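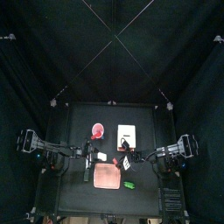 By Mariann Mészáros | 5/11/24 | Grestent Neighborhood News

The block table is back at Zerkside Hall, and I went over to have a look before the doors open to everybody. I'm glad I did, even if I came home with a sore neck from leaning in!

If you missed it in February, the idea is simple. Small things go on a dark tabletop with black cloth hung behind it, and you make whatever you like out of them. The cloth was my favorite part last time and it still is. A plain white block that you'd walk right past on a kitchen counter looks like something in a jeweler's window against all that black.

Brallineo, the toy lending shelf on the ground floor, put the set together again. I asked if we could have the marbles back and was told no, very kindly — too many went under the radiator last winter. I still think a tray would fix that, but I was outvoted.

Sessions run two hours, with three of them each weekend until the end of the month. Kids under six need a grown-up along. Grown-ups don't need a kid along (I checked, for obvious reasons).

My own effort was a bridge, and it lasted long enough for me to turn around and call somebody over to admire it. Next time I'm starting wider at the bottom.

What I like best is how little there is to it. The red block has a round white dot on its face, so of course I decided it was a domino or a fish, depending on which way up it went. And there's a tall red cup with ribbed sides that I'd happily take home for pencils. Please don't tell Brallineo.

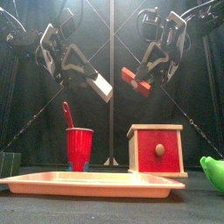 Getting there

Zerkside Hall is two stops past the library, and the side door is the one you want. The café, Öberg, stays open through the last session and has the cardamom buns again. Entry is free, but sign up at the Brallineo desk first, as the early sessions fill up fast.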